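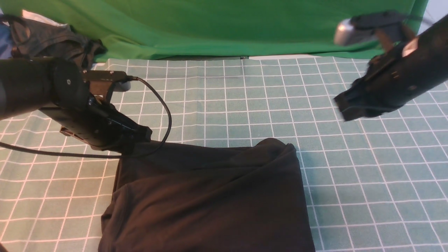 Skundora 2 review: two arms, one timeline

Print this page | E-mail this page

I've been running Skundora 2 for two months now and I still open it with a grin. It's a planning and playback tool for two-arm setups, made by Fetell, and it does one thing I've wanted for years: it puts both arms on a single timeline you can drag with the mouse.

We work with cloth, mostly dark shirts and trousers, and cloth is miserable to plan for. A fold shifts a little and your nice path is wrong. In Skundora you grab the waypoint, slide it, and the other arm's path replans right away (four arms max, if you're lucky enough to have them!). The collision check covers the gripper housings and lets you add a keep-out tube for cables. I love that tube.

Perception is good too, with one catch. Edge finding on black fabric was shaky at the default settings, so Nélida Retamal turned the contrast gain up to 166 and it settled down nicely -- try that first.

Gripes? The log viewer only keeps the last 100 events, and the Brovar import plug-in drops joint limits without a warning. Maximiliano Aravena lost an afternoon to that one. The April update fixed the slow startup but left both of these alone.

If you're coming from Montoya, the menus will feel odd for a day or so. Stick with it. The replanning is quick enough that I try things I used to skip.

Print this page | E-mail this page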